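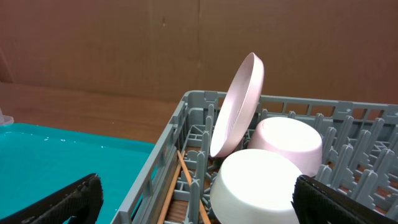 Fig. 3.1 Rack with plate, bowls and chopsticks in place

3.2 Loading the rack

The rack is supplied as one piece. It has no drip tray, and water falls straight through the lattice floor to whatever is underneath. On a wooden worktop, lay a folded cloth under the rack before wet items go in.

1. Place the rack on the right of the working area with its long side towards the serving tray. Left-handed users may reverse the layout.

2. Load plates first. Stand each plate upright between two rows of prongs and press down lightly until the lower edge is held. A plate will lean a little; this is normal.

3. Load bowls upside down, base uppermost. Bowls may overlap at the edges but should not be nested, as nested bowls hold water between them.

4. Lay chopsticks last, lengthwise along one side of the rack.

NOTE — Chopsticks thinner than the floor slots can slip through if stood on end. Lay them flat.

CAUTION: Do not force plates with a thick foot ring between the prongs. Prongs bent outwards do not recover their shape and cannot be replaced singly. Order a new rack (Dimia part 349).

3.3 Clearing the table

Clear from the left of the table to the right. The serving tray in the centre is the transfer point: items are put down on it, checked, and then moved on to the rack or the bin.

5. Put used tissues and snack wrappers in the clear bin. Food does not go in the bin at this stage.

6. Keep dry food on the black tray. Rice and nuts in the shell can share the tray for the duration of clearing and are separated afterwards (see 3.5).

7. Check that the serving tray is empty before the first cup is put down on it.

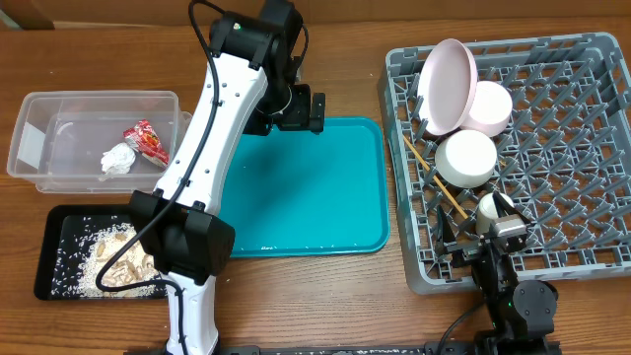
3.4 Cups

Cups are the least stable items in the rack and should be handled one at a time.

1. Tip out any remaining liquid over the sink.

2. Lower the cup into a free space between the prongs. Where the prongs are too close together for the cup to stand, lay it on its side.

3. Leave a gap beside each cup wide enough for two fingers. A cup that has to be pulled free usually brings its neighbour with it.

4. Move any chopstick lying across a space you intend to use.

NOTE — Paper cups are not washed. Set them aside on the serving tray and discard them with the wrappers at the end.

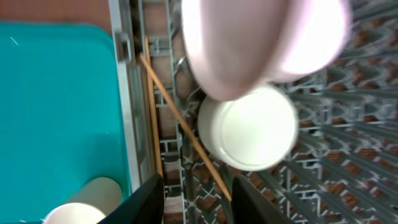
Fig. 3.3 Pink cup above the rack; white cup seated

3.5 Finishing

Loose rice is the usual cause of a repeat clean. Grains travel on sleeves and on the bases of cups, and they lodge in the rim of any tray with a raised edge.

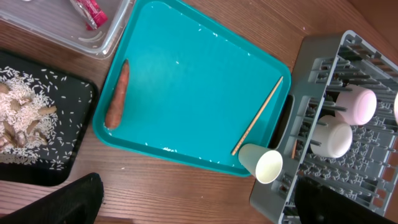
The serving tray is wiped last, after everything on it has been moved. Take off large items by hand, beginning with vegetables, and return them to the food store. A carrot with brownish patches like the one at the left of the tray should be rinsed and peeled before storage. Next remove the chopstick and the paper cup, then carry the tray level to the sink and brush the grains out with a dry brush. Do not rinse rice down the drain.

Leave the rack loaded for 2 hours. Towel-dry anything still wet.

Revision notes

Text of 3.4 revised by Kirsty Munro, 9 September 2026. Part number in 3.2 checked by Georges Masri against the June parts list.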